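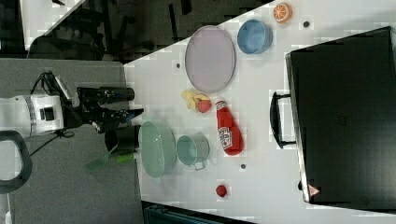
The play kitchen is usually the cheapest corner of a family home to furnish and the hardest to keep in order. Food goes missing under the couch, plates end up in the bath, and by July most parents have stopped looking for the other half of the orange.

Naima El Khatib has been selling secondhand play sets from her shop in Gumport for 12 years. Her advice is to start with food and add dishes later. A banana, a strawberry, something round and red and a bottle of ketchup will keep a three-year-old busy for longer than a full tea service.

"The ketchup goes first," she says. "I can have ten of everything else on the shelf and no ketchup by lunchtime."
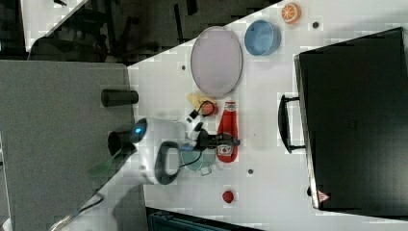
Bottles sell because children see them used every day, she thinks. They also know what to do with one – turn it over and shake it above a plate. Plates should be large, in her view, and pale colors make it easier to see what has been served.

Jamshid Kermani, who repairs wooden toys in Senik, would spend the money on one good pot. He looks for a handle that small hands can grip and that won't work loose. A spatula is worth having too, as long as it fits inside the pot.

Neither of them is keen on big appliances. A toy oven takes up half a table, and El Khatib gets a lot of them back within a year – often with food still inside.

For storage, she suggests one shallow box with no lid, kept where the child can reach it. Deep bins get tipped out. Wash plastic pieces in warm soapy water and let them dry on a towel overnight. Her shop charges $4 for a mixed bag of food, and $3 if you bring the old bag back.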